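The Barge at Munach

My uncle Pentti left me a boat. I say boat, it was a barge, and I say left, he wasn't dead, he'd just gone to live with a woman in Brornell who got seasick in the bath. He rang me up one evening in October and said did I want it, and I said want what, and he said the Tito, and I said yes before I'd thought about it at all (this is how I do most things).

So I took two trains and a bus to Munach with a sleeping bag and a cheese sandwich, and there he was on the towpath in his good coat, Pentti Aaltonen, sixty-something and grinning like a boy who's got rid of a bad school report.

"She leaks a bit," he said.

"How much is a bit?"

"You'll get used to the pump."

He handed me a ring of keys, most of which fitted nothing, and a school exercise book with LOG written on the front. Then he kissed me on both cheeks, got in the taxi that had been waiting the whole time with its meter running, and went off to be on dry land for the rest of his life. I stood there waving until it got silly.

The first night I didn't sleep. The pump came on, the pump went off, something scratched along the hull, and I lay in Pentti's bunk, which had a dip in it the exact shape of Pentti, and read the log by torchlight. I'd expected engine hours and that sort of thing, and there was a bit of it at the start. Then he'd obviously got bored. By page four he was writing down the herons.

He'd numbered them. Not different herons, you understand, just every time he saw one. Heron 1, by the lock, cross. Heron 2, same lock, same heron I think, still cross. On it went, year after year, in biro and pencil and once in what looked like gravy. The last entry was Heron 2922, and next to it he'd put: looked at me kindly.

Well, I cried, if you want to know. I was thirty-four, I'd just walked out of a job and a flat and Daniel, all in the same week, and I lay in a dent on a leaking boat crying about a heron. It was quite a good cry. The pump came on halfway through and sort of joined in.

In the morning a woman knocked on the roof. This was Mrs Ikonen from the next mooring, who had a green narrowboat and a lot of opinions, and she'd brought a loaf that weighed as much as a cat.

"You're the niece," she said. "You've got a face like him. Can you weld?"

"No."

"Can you paint?"

"I can paint a wall."

"A boat is only walls," she said, and climbed aboard without being asked, and ate most of her own loaf.

She told me things I'd never known about my uncle. He'd been engaged to be married, before my mother was even grown up, to a girl who ran the chip van at the lock. He'd once fallen in wearing a dinner suit. He owed the boatyard money, up to 1215 she thought, though he'd always said it was less and the yard had always said it was more, and would I be paying that? I said I'd have to see. She looked at my sleeping bag and I think she saw already.

I needed work, that was the long and short of it. I'd brought my laptop, and there was a corner table in the café over the lock where you could sit for hours over one pot of tea if you were nice to the girl, so I sat and I was nice. I looked at everything. I looked at fruit packing. I looked at dog walking, at translating (I have no other languages), at a firm which wanted somebody to sit and type up old handwritten ledgers, paid by the batch. I kept that one open in its own window for days, sending off my batches while the rain came down the glass and the narrowboats went through one at a time.
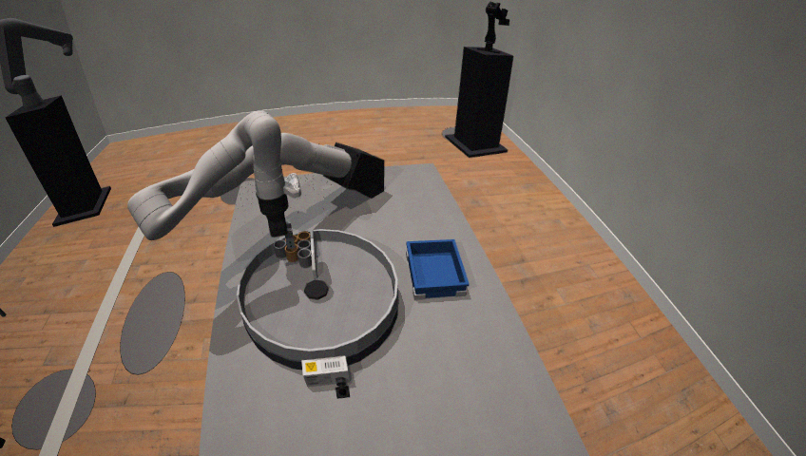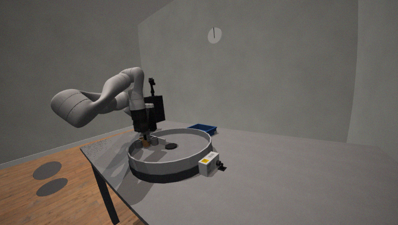
White robot arm over a round tray, both views computer-rendered.

It wasn't a bad way to earn a living, as it goes. I'd type my line, have a mouthful of tea, type another. The café girl asked me once what I was writing and I told her a novel, and after that she gave me the broken biscuits for nothing, so I couldn't very well take it back. I've still got the novel to write. I think about that when I pass her.

By the time the frost came I'd paid off the first bit of what Pentti owed. The man at the yard wrote it down in a ledger with his tongue between his teeth and said, "He was always going to, you know." I said I knew. He came round that same afternoon with a tin of black stuff and showed me where she was leaking, which was nowhere near where I'd been putting the buckets.

I rang Pentti to tell him. It was about time I rang him, really, I'd been putting it off in case he wanted her back.

"Forty-six years," he said, "and I never found that leak."

"It was behind the stove."

"Well, I never looked behind the stove. It's hot behind the stove." He went quiet, and I could hear a telly going and a woman laughing at it. "Are you all right there, on your own?"

I said I wasn't on my own. I told him about Mrs Ikonen's loaves, and how she'd made me do the whole cabin top in a blue I didn't like and now liked very much, and how I'd started sleeping right through, pump and all. I didn't say about the dent. I'd turned the mattress over by then and was getting on with making my own.

"And the log?" he said, very casual, the way you'd ask after somebody you used to be in love with. "You keeping it up?"

I'd been waiting for him to ask. I'd seen it only that morning, standing on the far bank in the mist with its shoulders up round its ears, and I'd gone straight in for the biro with my boots still on and got mud all the way down the steps.

"Two thousand nine hundred and twenty-three," I said.

"Oh, lovely! By the lock?"

"Opposite the lock."

"How did he seem?"

I had the book open on my knee. I'd crossed it out twice before I got it right.

"Cross," I said, and I heard him put his hand over the phone and shout it through to the other room.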